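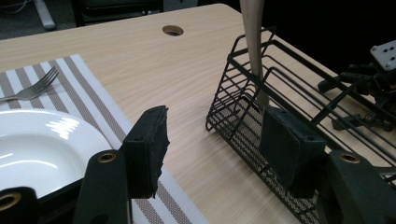 Malathi Naidu wanted to know, before I'd even got my coat off, whether any of this would still work with her own forks, the bent ones. Fair question! She asked it again in front of all the visitors, and it set the tone for the day nicely.

So, the open day report for the Darwood table-setting project, as promised. We ran it on Apr 1, 2019 (yes, we heard all the jokes) and 74 people came through, which is more than the room likes. We split them into groups and gave each group 40 minutes, starting with the place setting job and the dish rack and then letting people have a go themselves with the hand-held gripper. That last bit was the hit of the day. Mieke Vanhove had to prise it off one gentleman who'd gone round the queue twice.

You asked me to be frank about what went well and what didn't. Plates are still harder than cutlery. A glossy rim throws the ceiling lights straight back, and Florêncio Cordeiro thinks that's part of why our plate results lag behind. I'm less sure, but he's testing it with the lights dimmed. The foam on the finger pads is also fraying along the inner edges, and I'd like to put new pads in the next order if you're okay with that.
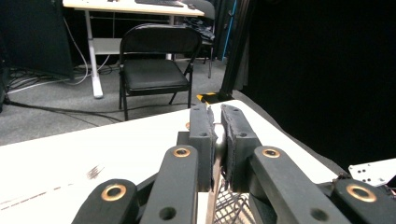

Darwood progress report, part 2 | 2 min read

Money first. The open day cost us $1066 all up, mostly catering and the extra chairs, and it comes out of the outreach line you approved. Annelies Schouten has the receipts.

Six visitors left their details and asked about a follow-up. The most promising is Ragnarsson, who run kitchens for aged care homes and asked very practical questions about cleaning. I've said we'll call them next week.

Things I'd do differently: smaller groups, name tags, and the cables tidied off the carpet before the doors open. I'd also like a proper handout, as I spent half the afternoon spelling my own email address.

Next report comes to you in June, with Florêncio's lighting results and an answer for Malathi. She's bringing the forks in herself.

Femke Geerts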